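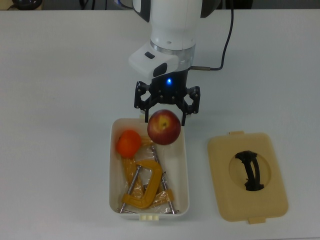 The Norel gripper and a red apple, over the storage box at the Prarville lab.

Robot learns packing from 20 tries

A robot arm in Prarville has picked up a skill most of us use on moving day: putting unrelated things in one box. The Norel group trained it on 300 short demonstrations, then let it practice each new object 20 times. Earlier methods wanted nearly 2000. Fruit went well, the group reports. Clamps remain a sore subject, and the arm still takes 2 minutes over a job a bored teenager would finish in seconds. A paper is due in November.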